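Open call: short residencies for artists working with moving image and sound

Hi, I'm Peter Šimek, and I run Planis, a small art space with a projection room, a workshop and a kitchen that gets more use than either of them. Every August we hand the whole building over to a few artists for 14 days, and I'm looking for the people who'll come this year.

I've been doing this long enough to know that most open calls are a pain to read, so I'll try to get the practical bits in early. We want video, film, sound, installation, drawing that ends up animated, sculpture with a speaker stuck inside it - anything where something moves or makes noise, or ought to. You can apply alone or as a pair. If you've got a shared practice with somebody, please send one application with both names on it and don't split yourselves up to double your chances (it happened last time, and I did notice!).

You don't need a degree or a gallery. You don't need to be young either. The last group included a retired piano tuner who built a six-channel sound piece called Wumum for the stairwell, and I still find myself humming bits of it on the way up to the office.

What you get: a room to sleep in, a studio with a door that locks, a fee of 300 euros a week, and your train fare back if you keep the receipts. There's a materials budget too, but it's small and shared, so talk to me before you plan anything in bronze. We have two decent projectors and one old one that some people fall in love with. Editing machines we don't have, so bring your own laptop and, please, your own hard drive.
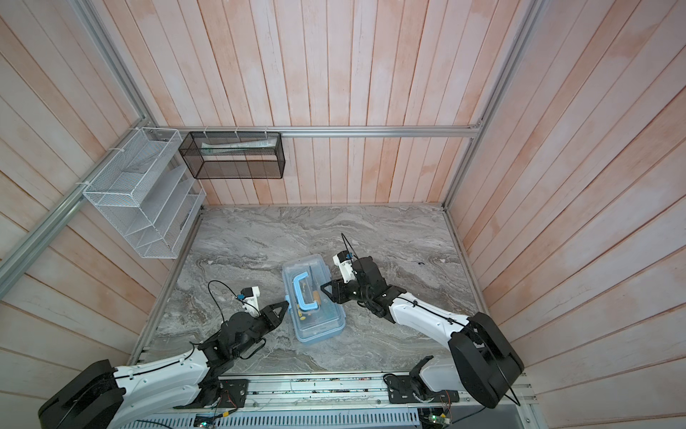

WHAT WE ASK OF YOU

Be here for the full two weeks. I know that's hard with jobs and kids, and if you need to bring a child along, write to me and we'll work out the beds. What doesn't work is coming for the first weekend and the last one, because the group really does become a group over those evenings and it's rough on the others when somebody's missing.

Give one talk. It can be short and it can be clumsy. The audience is usually neighbors, a few students, and whoever was at the bakery when I put up the poster. The room holds 40, and they ask good questions, sometimes very long ones.

Show something at the end. It doesn't have to be finished. Last time Satora, the duo who did the piece with the radio masts, showed nine minutes of raw footage and talked over it, and I'd happily have sat through an hour. The open evening is on the final Saturday and I cook, so you're warned.

HOW TO APPLY

Send me one PDF with:
- a page on what you'd like to work on (plain words are fine, I like plain words)
- up to five works, with links for anything that moves, and passwords if the links need them
- a short CV, one page, no headshot
- a line telling me if you have access needs. The ground floor studio is step-free and so is the bathroom next to it, but the projection room is up a flight of stairs

There's no fee to apply. Please don't mail me DVDs - I no longer own anything that plays them.

I read everything myself first, then I sit down with two artists from earlier years and we argue until we have a list. Everybody gets a reply, also the people we can't take. We had more good proposals than beds last year and I hated writing those emails, so if you were turned down then, do try again. One of the people coming back to help me choose, from the collective Lenz, got in on her third try.

Questions are welcome, even tiny ones. Call the office in the afternoon or write to me through the contact form and put "August" in the subject line so I can find you.

Peter

Posted January 11, 2019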